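The Long Life of a Seed Packet

In Rikport the library opens its side door at nine in the morning, and in May there is already a line. The people in it have not come for books. They carry envelopes, jam jars and folded napkins, and inside these are seeds from last summer, which they want to give back.

The Rikport seed library has 1786 members now. It began with 13 families who were tired of buying the same beans every spring. The idea is simple to explain. You borrow seeds in spring, you grow the plants, you let one or two of them go to seed, and in autumn or the next spring you return a portion of what you collected. There is no fine if your crop fails. Many crops fail.

I have been a member for seven years, and for the first three I returned nothing. My lettuce was eaten by slugs. My peas were good and I ate them all, with some shame. Only in the fourth year did I understand that saving seed asks for a different kind of patience than growing food. You must leave the best plant alone. The most beautiful bean on the vine is the one you are not allowed to cook.

What surprised me most was how much of the work happens indoors, at a table, with paper. A seed without a label is almost worthless to a library. Was it the tall pea or the short one? Did it grow near another kind, so that the two could have crossed? The old farmers in Gullitz, the village up the valley, kept such things in their heads, and when they died the knowledge went with them. The beans stayed in tins in the barn, and their children did not know what they were.

One of these tins held the bean which is now called Edel. It is small and cream-colored, with a brown mark around the eye like spilled coffee. It was planted on trial in a corner of the school garden, and it climbed over the fence and into the neighbor's plum tree. The taste is mild and a little like chestnut. Today it is the most borrowed seed in the collection, and last year members took home 229 packets of it.

Paper is the right material for these packets, at least in our climate. Plastic bags look clean, but they hold any dampness that the seed brings with it, and mold comes quickly. A paper packet breathes. After the seeds have become fully dry they can go into a glass jar with a tight lid, still in their packets, and the jar goes to a cool, dark place. Each household then finds its own way to keep the small packets in order. I have seen cigar boxes, shoe boxes and a drawer made for sewing thread.
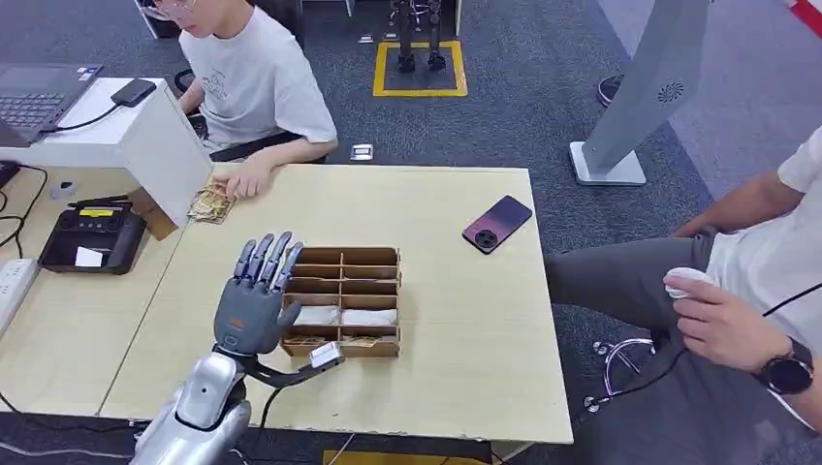

A divided cardboard box keeps small packets apart.

The order inside the box is a subject on which gardeners do not agree. Some sort by family, with all the cabbages and their cousins together. Others sort by the month of sowing, and this is what I do, although it means that my radishes must live in several places. In Rustad, across the water, the seed library sorts by the difficulty of saving. Beans, peas, tomatoes and lettuce come first, because they mostly pollinate themselves. Squash and corn are at the back, and a new member is asked to wait one season before borrowing from there.

I thought this was too strict until I saved my own squash seed. I had grown two kinds, one on each side of the path, and I believed a path was enough distance. The bees had another opinion. The next summer I harvested something pale and heavy, with the skin of one parent and the shape of neither, and it tasted of water. We gave it to the hens.

If you would like to begin, begin with a tomato. Choose a ripe one from a healthy plant, of an old variety and not a hybrid. Press the seeds and the juice into a glass, add a little water, and leave it on the windowsill for two or three days until it smells unpleasant. Rinse the seeds in a sieve and spread them on a plate. Kitchen paper is a mistake, they stick to it and never come off. When they are dry, write the name and the year on the packet before you put the seeds inside, and bring some of them to the side door in spring.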